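The Year I Finally Dealt With the Floor
By Wilma Baert
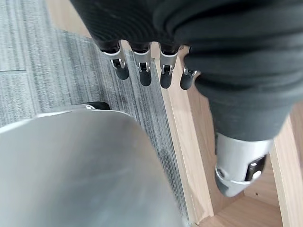 I've always been a floor person. Give me a chair and I'll put my bag next to it, my coat next to the bag, and then a stack of mail I fully intend to open (I don't). So when my friend Mhairi Mackay dared me to keep one floor clear until May, I said yes before I'd even thought about it!

Week one was easy. I bought 2 big baskets at Culley, tossed everything in and felt terribly smug. Week two, the baskets were full and I was stepping over them to get to bed — same mess, nicer handles.

What helped was getting down there. I sit on the rug for ten minutes after supper, radio on, and pick up whatever I can reach without standing. Socks, chargers, up to 400 hair ties, it feels like. Mhairi does hers before breakfast, but I'm no good to anyone before coffee. I still haven't opened the mail.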